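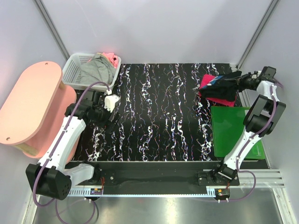

Johanna Eder asked whether a student who plays in two school ensembles has to file two audition forms. One form is enough, and the steps that follow apply to it in full.

Home | Festival Handbook | Registration | Audition Day | Results | Contact

Section 4. Registering Students for the Trummer Youth Orchestra Auditions

4.1 Purpose of this section

This section sets out how a school music director enters students for the district audition, submits recordings where these are required, and confirms attendance. It applies to strings, woodwinds, brass and percussion. Vocal auditions are covered in Section 6. Piano and harp are covered in Section 5.

All entries are made through Drarkar, the district's online registration system. Paper forms are no longer accepted.

4.2 Before you begin

Have the following ready for each student:

- Full name as it should appear in the printed program
- Grade and instrument
- Name of the private teacher, if any
- Signed permission form
- Title, composer and edition of the prepared solo

Directors who are new to the festival must request an account from the registration desk. Allow two school days for the account to be opened. An account belongs to the school and passes to the next director when staff change.

4.3 Creating a student entry

1. Sign in to Drarkar and select your school from the list.

2. Choose "New Entry." Enter the student's name, grade and instrument. Check the spelling with the student. Names are copied directly from this field into the program and the certificates.

3. If the student plays more than one instrument, choose the instrument on which the student will audition. A student may audition on a second instrument only if the two are in different families. Add it under "Second Instrument" on the same form.

4. Under "Solo," enter the title, composer and edition. Solos must come from the approved list for the current year.

5. Under "Scales," select Level A for grades 9 and 10 or Level B for grades 11 and 12. A younger student may choose Level B. An older student may not choose Level A.

6. Attach the signed permission form as a single file.

7. Select "Save." The entry is now a draft and can be changed at any time before the deadline.

Note: A saved draft is not a registration. The entry reaches the audition desk only when the director completes 4.4.

4.4 Submitting the school's entries

1. Open "School Summary." All drafts appear in one list, sorted by instrument.

2. Review each line. Entries with missing information are marked "Incomplete" and will be left out of the submission.

3. Select "Submit All." A confirmation number is shown and sent to the director's school address.

4. Print or save the confirmation. The desk will ask for the number in any question about the entries.

The deadline for submission is 23 May 2026. The system closes at the end of the school day.

Caution: After submission, an instrument cannot be changed. A director who finds an error must withdraw the entry and create a new one before the deadline.

4.5 Recorded entries

Percussion students, and any student excused from the live audition, must submit a recording.

1. Record the solo and the scales as two separate files. Do not edit, splice or add effects to either file.

2. State nothing on the recording that identifies the student or the school. Judges hear all recordings without names.

3. Name each file with the entry number followed by "solo" or "scales."

4. Upload both files under "Recordings" on the student's entry. Each file may be up to 100 megabytes.

5. Play both files back from the entry page before submitting. A silent or damaged file will be scored as not received.

Note: Accompaniment is not permitted in live or recorded auditions.

4.6 Seating and limits

The festival orchestra has 152 chairs, of which 37 are reserved for winds, brass and percussion. Chairs are offered in order of score within each instrument. In the event of a tie, the sight-reading score decides. If the tie remains, the judges hear both students again on the scales.

No school is guaranteed a chair. There is no limit to the number of students a school may enter.

4.7 Confirming attendance

1. On audition day, the director signs in at the front table in Udska Hall and collects the room schedule.

2. Students wait in the cafeteria until they are called. Warm-up is allowed in the cafeteria and the band room only.

3. Each student brings two copies of the solo. One is for the judges and must have its measures numbered. Photocopies are accepted only with proof of purchase.

4. A student who misses the assigned time reports to the front table. The desk will offer a later time if one is open.

Caution: Phones must be switched off in the hallway outside the audition rooms. A student found recording another student's audition will be disqualified.

Results are posted in Drarkar under "School Summary." Score sheets are released to directors only.

Previous: Section 3 | Next: Section 5

Comments (4)

Leidy Ospina
Is the viola list the same as last year? The link still opens the one dated April.

Wiremu Brunton
The April list is the current one, Leidy. Two of the viola solos changed, so check the edition numbers.

Ayuba Wumbei
My "Submit All" button stayed gray until I removed an entry with no permission form attached. It might help to mention that under 4.4.

Wenjie Shi
Can the accompanist's part count as the second copy of the solo? One of my cellists only has the one solo part.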